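Search datasets, models, people

# Wemudton Household Grasps

Wrist-camera recordings of a two-finger gripper picking up things people leave lying about. Collected at Lonus, labelled by whoever was slowest to leave the room.

12 likes · 3 comments · Share

## What's in it

1848 episodes, each one a single attempt at a single object. Of those, 1650 are in the training split. The rest are held out, and please leave them held out. We can tell when people don't.

Every episode has:

- colour video from the wrist camera
- joint positions and gripper opening
- one line of text saying what the operator was asked to do
- a success flag, set by a human with opinions

There is no depth. There was going to be depth. Ask Robles, our previous storage server, where it went.

## How it was gathered

Operators drove the arm by hand controller and had 96 seconds per attempt, after which the recorder stopped whether they were finished or not. You will find a handful of episodes that end with the gripper a finger's width from glory. They are flagged as failures and we kept them in.

Two operators did most of the driving. Their styles differ enough that a small classifier can tell them apart, so if your policy seems to have moods, check the `operator` field before blaming your optimizer.

Objects went down at whatever angle the person resetting the surface felt like. We tried a random placement script in July and it kept putting the mug on the floor.

## Labelling

Tincuța Dumitrescu wrote the labelling guide and deserves the credit for its one good rule: an object counts as grasped when it has left the surface and stayed off it. Nudging is not grasping. Neither is dragging, however pleased the operator sounded.

Instructions are left as typed, spelling included. "Bottel" appears more often than we would like.

## Known trouble

Clear plastic is the worst of it. A bottle on its side lets the surface show through, so a detector trained on boxes and tins tends to find the cap and the label and treat whatever joins them as a rumour.

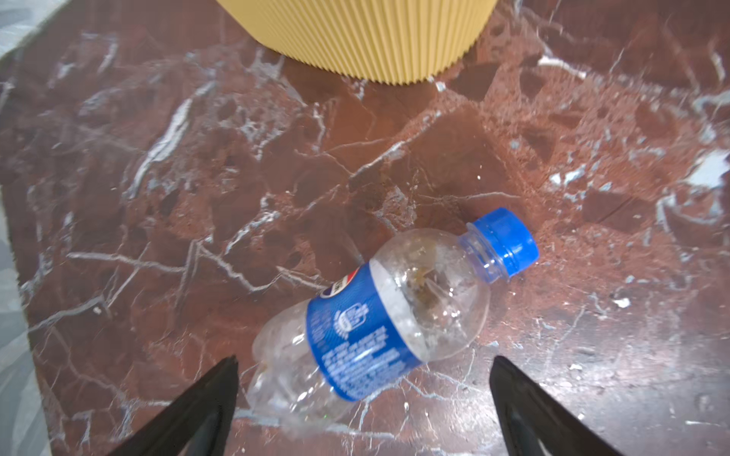

Veined stone makes this harder again, and so does polish. Glare can wash out an edge from one camera position and give it back from the next. If you use colour augmentation, go easy on the brightness or you will lose the few highlights that give thin plastic away.

Dented objects were never swapped for fresh ones. A crushed bottle closes differently in the fingers than a full one, and gripper opening at contact is a poor guide to object width. Use the video.

## Loading

The Zetness loader reads the files as they are. Older versions sort episodes by name as text, putting episode 10 ahead of episode 2, and will do so without a word of warning.

## Changes

11/02/2023: fixed swapped left and right finger labels. Sorry to everyone who had already fixed them.

Report problems through the issues tab. Include the episode number.

3 comments · Sort by newest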